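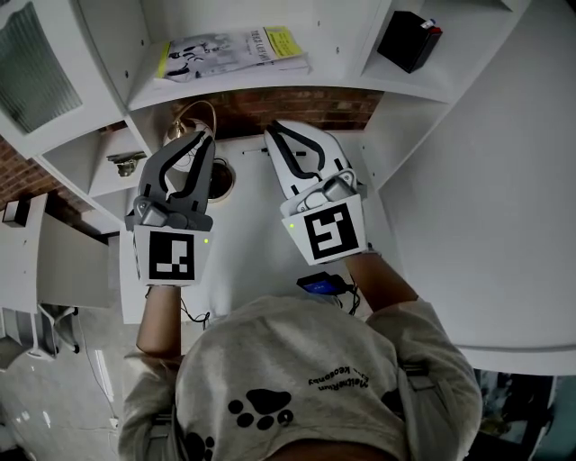
How long does a sourdough starter need before you can bake with it? Mine took around 6 weeks, start to finish.

I know, I know, every recipe says way less than that. I began in September in our drafty kitchen in Dultcombe and the poor thing just sulked (I named it Pomer, so of course I couldn't throw it out). Then I switched to rye flour and moved the jar on top of the fridge — and up it came!
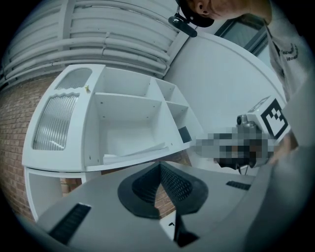 What do you feed it each day? I give it 100 grams of flour and 100 grams of water, and I keep a spoonful or two of the old stuff.

My first loaf was flat as a plate. The second had a hole in it you could lose a mouse in, but we ate the whole thing with butter before it cooled. I'm baking the third tonight with a bit more salt and a longer rest, and if it sticks to the towel again I'm buying a proper basket.

Posted 22 October 2023 by Osamu Ogura

2 comments

Su: Try rice flour on the towel, it saved me!

Dustus: Six weeks?? I gave up after one. Might dig the jar out again.

Recent posts
Soup for a cold house
My 298-page bread book, reviewed
Can you freeze pizza dough?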